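Tanguy rules

The Tanguy rules are a set of good practice rules for recording household tasks with hand-held grippers, in order to teach robots. They were written in Astmont by Corentin Royer and Maëlys Lefèvre and take their name from the Tanguy workshop, where the first draft was discussed in June. The current version is dated 2025-07-26 and contains 9 rules.

Content

The first rules concern the home. The resident must give written consent for each room, and letters, screens and family photographs are put away before the work starts. The next rules concern the tool. Every gripper carries its own number, which is written in the session sheet together with the name of the operator. The lenses are cleaned before each session, and the screws of the housing are checked by hand. A session may last up to 635 seconds – after this the operator must rest.

Use and criticism

The rules are used by the Delus project and by a training centre in Bindunden. Leokadia Adamczyk has criticised the rule on rest as too strict for short tasks. Killian Moulin proposed a separate annex for kitchens, but it was not adopted.

Handling of clothes

Rule 7 treats the folding of clothes. Garments are laid flat, one at a time, and the operator keeps both tools in view of the lenses when this is possible. The background is left as the resident has it. A duvet with coloured stripes and cartoon monkey faces is therefore accepted under a plain khaki garment, and daylight from a window is permitted too. The rule does not say how pieces already folded should be stacked.

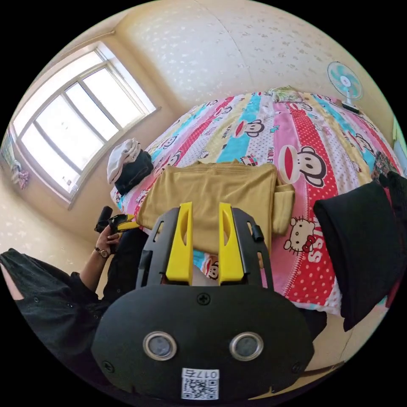
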